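The Left Arm at Burkstead

Short fiction

I got the night bench at Burkstead in October, when the maples along the railing were still hanging on to their green, and the first thing I learned was that you never touch the left arm before you have read the notebook.

The notebook lived in a drawer with the hex keys. It had a coffee ring on the cover and the word DURSUN written up the spine, which was the name of the cell and had been the name of the cell since before any of us. Two arms, one table, a laptop, and a cabinet that hummed in B flat. I loved it right away. I had come over from Cavside, where everything sat behind yellow fencing and you looked after it through a screen, and now I had a machine I could put my hand on!

Page one said: Left side drifts. Check jaw screws every 200 picks. Do not believe the right side when it says it is fine.

I thought that last part was a joke. I read on, and there were pages and pages of it, in at least three different kinds of handwriting. Torque values crossed out and written again. A drawing of a cable with an arrow and the words PINCHES HERE. A recipe for lentil soup. Then a long run of entries in green ink, all from the same person, who had clearly sat where I was sitting and had the same trouble I was about to have.

The trouble was this. The left gripper would close a hair late. You could hear it if you stood close — a tick, then a small pause, then the second tick that should have been part of the first. At the start of a shift it was fine. By 126 picks it had started. By 300 it would let something slide, and then the whole cell would stop and blink at me like a dog that has dropped its ball down a drain.

Green ink had tried the screws, the pads, a new motor cable and a different power supply. Green ink had also tried, according to one entry, "being nicer to it."

So I started over from the beginning, and I can't tell you how happy that made me. I cleared my evenings. I brought a better lamp. I put both arms into the free mode where you can lead them around by the wrist, and I moved the left one slowly through every pose it knew, with my ear next to the joint, listening. I ran it with the jaws open and nothing between them. I ran the right one too, for comparison, with whatever was on the table for it to pick up.
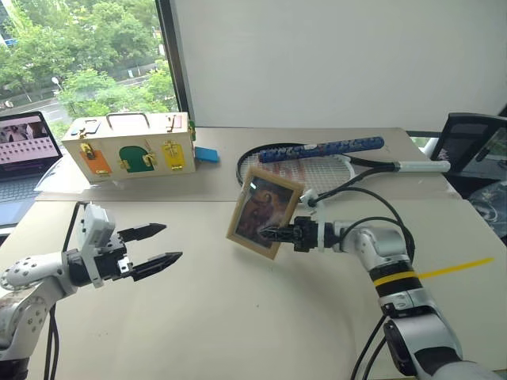
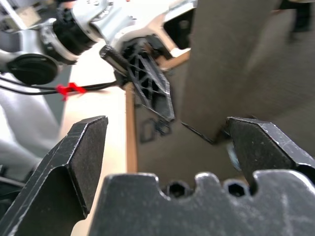 The right one was smooth as butter, and that bothered me. Page one was still in my head. Do not believe the right side. Around ten at night I ate half a sandwich and thought about what it would mean for the right side to be wrong without looking wrong, and then I put the sandwich down.

They shared a clock. Of course they did, every cell that Brikex ever built shared a clock, it was practically printed on the lid. The left arm took its time from the right arm, and the right arm took its time from the cabinet. If the right one was passing the beat along late, it would never show up on its own side. It would be on time with itself, all night long, and perfectly cheerful about it.

I pulled the sync cable from the back of the right arm's base. The plug looked good. I bent it gently, close to the collar, and the little light on the cabinet went from solid to a flutter and back again. I did it three more times just to see the flutter. I may have said something out loud to the room.

There was a spare in the cabinet, still in its bag, behind a box of fuses. Swapping it took less time than finding my glasses had. I routed the new one the long way, with a loose loop so it could swing with the base, and I zeroed both arms, squared up the jaws, wiped the pads with a dry cloth and set the counter back to nothing.

Then I pulled up a chair.

At 126 I was leaning forward with my elbows on my knees. One tick. Just the one, clean and round, every single time. At 300 I got up and walked to the window and back. I made tea somewhere past there and let it go cold, and at 600 I finally shut the cell down, only because the bus I needed left at ten to one and there wasn't another.

I still had four minutes, so I got out the notebook. I wrote down the cable, the collar, the part bag and the way the light had fluttered. I drew the loop, badly, with an arrow. I only had a blue pen, so that's what color it is.

Under it I left a line for green ink, in case green ink ever came back through Burkstead and opened the drawer. I said it was the right side. I said the soup sounded good, and that it needed an amount for the cumin.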